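Gratitz

Gratitz is a puzzle video game designed by Ayman Sayegh and published by Jikolix. The player slides, drops and stacks colored tiles inside a grid of chambers until every tile rests against one of its own kind. The publisher has billed it as an "endless" puzzle game, a description that does not fit the released product, which has a fixed set of levels and an end screen.

Gameplay

Each level is a side view of a sealed box split by thin walls. Tilting the box moves every loose tile at once. Tiles stop at walls, at the floor, or against other tiles. There is no timer, and moves can be undone without penalty.

The game is split into worlds, the largest of which is Wundengate. It adds gates that open only when a tile of the right color passes over a switch. Many Wundengate levels reuse layouts from the opening world with a gate added, and players have disagreed over whether these should be counted as separate puzzles.

Number of levels

Store text at launch promised "over 2,000 puzzles." The level select screen lists 729. Jikolix later said the larger figure included mirrored versions, which appear only in a shuffle mode and have the same solutions flipped left to right. The claim was removed from the store page in a November update, without a note in the change log.

Development

Sayegh has said he built the first 40 levels by hand over a single winter. Level designer Ayuba Gbeho, who joined later, has given a lower number and recalled that about half of those were dropped before release. No early build has been made public, so neither account can be checked.
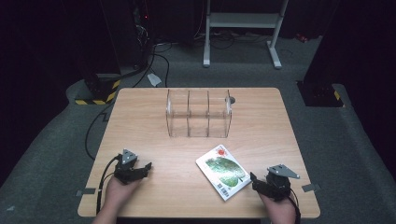 Reception

Reviews praised the undo feature and the clean look of the boards. Several complained that the difficulty falls off after the first 20 Wundengate levels. Jikolix advertised the game as "award-winning" but has not named the award.

Sequel

A follow-up, Zein, was announced with a level editor. The editor was missing at release and was added in a paid update.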